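Gripper keeps closing by itself after a power dip
Robot Arms and Grippers > Faults and Troubleshooting
26 replies, showing page 1

kibarra
Posted Monday, 7:40 am
We have a two-finger electric gripper, a Trorneo, on a small arm at our site in Plernwood. It picks small packaged goods and puts them in cartons. Last week the lights flickered for a second. The arm stopped and threw a fault like it should. The gripper dropped out, came back, and then closed all the way with no command from the controller. One of our packers had her hand near the jaws because she saw the arm was stopped. It caught the end of her glove. She was not hurt, but I have the cell locked out until I understand it.

What I know so far:
Arm and gripper are on separate 24 V supplies.
Gripper homes on power-up. The setting was on "auto."
Force was set to 95 percent. I don't know who set it there.
The e-stop cuts the arm. I'm now not sure it cuts the gripper.

Has anyone had this?
Karla Ibarra

joo_fan
Posted Monday, 8:15 am
Same thing here on a different make. The homing move is a full close and then a full open. If your supply dips enough to reset the gripper board but the arm supply rides through it, you get a homing move with the arm sitting still. Change homing to "on command" and it goes away.

lathe_dog
Posted Monday, 8:52 am
It doesn't go away, it goes quiet. The setting lives in the gripper. Swap the gripper and you're back to factory defaults, which on most of them is auto. The e-stop not cutting the gripper is the real fault. Fix the wiring first.

joo_fan
Posted Monday, 9:05 am
I didn't say don't fix the wiring. I said what makes the jaws move.

kibarra
Posted Monday, 9:30 am
Checked it. Lathe_dog is right, the gripper supply comes straight off the panel and skips the safety relay. The drawing from the integrator shows it going through the relay. The drawing is wrong or somebody moved a wire.

m_tull
Posted Monday, 10:11 am
Be careful about just cutting power to the gripper on e-stop. If it has no brake it lets go of whatever it's holding. With candy that's fine. We had one holding an 800 gram part over a walkway and it came down. Nothing wrong with keeping it powered if motion is blocked some other way.

lathe_dog
Posted Monday, 10:24 am
For snack packets I'd take a dropped packet over a caught finger every time. No argument about heavy parts, but that isn't her job here.

m_tull
Posted Monday, 10:40 am
Fair. Still worth writing down before somebody copies the circuit to another cell.

idby_nights
Posted Monday, 1:18 pm
I'd look at the force too. 95 percent on light packets makes no sense. Mixed snacks are soft wrappers, twisted candy, a biscuit stick in a clear tube, a zip-lock bag. You need very little force if the finger pads have any grip to them. 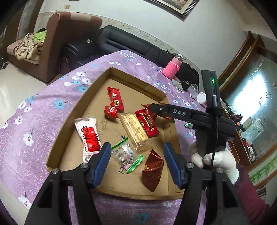 What should the gripper do when power comes back after a dip?
It should stay where it is with the drive off, report that it isn't homed, and wait for a person to reset the cell and send the home command from outside the guard.

That's how ours at Idby are set up now. It costs the operator one extra button press. We had complaints for a week.

joo_fan
Posted Monday, 1:45 pm
Agree on all of that except the force. Homing force is a separate value on a lot of these. You can turn the grip force way down and the homing move will still close hard. Look for it in the service menu, not the main page.

kibarra
Posted Monday, 2:20 pm
Found it. Grip force and homing force are separate, like joo_fan said. Homing speed is also its own setting and it was at maximum. So turning down the number on the main page would have done nothing for this.

pallet_pete
Posted Monday, 3:02 pm
Not to pile on, but why was her hand in there at all? A stopped arm isn't a safe arm. We retrain on that twice a year.

kibarra
Posted Monday, 3:16 pm
She was clearing a jam the way the work sheet told her to. The sheet says wait for the red light and clear the tray. It doesn't say lock out. That's on us, not on her.

pallet_pete
Posted Monday, 3:31 pm
OK. Then the sheet needs fixing along with the wire.

lathe_dog
Posted Monday, 4:10 pm
When you test it, don't just pull the plug once. Pull the gripper supply with the arm live, then the arm supply with the gripper live, then both together. Try short dips as well. Ours passed every long outage and failed on a 500 millisecond one. Put a packet between the jaws so you can see if they move. No hands.

kibarra
Posted Tuesday, 11:55 am
Gripper supply is now behind the safety relay. Homing is on command, with force and speed at the lowest values it will take. Long outages pass in all three combinations. I don't have a good way to make a short dip yet, so the cell stays locked out. The integrator is sending someone with a supply that can do it. I'll post what they find.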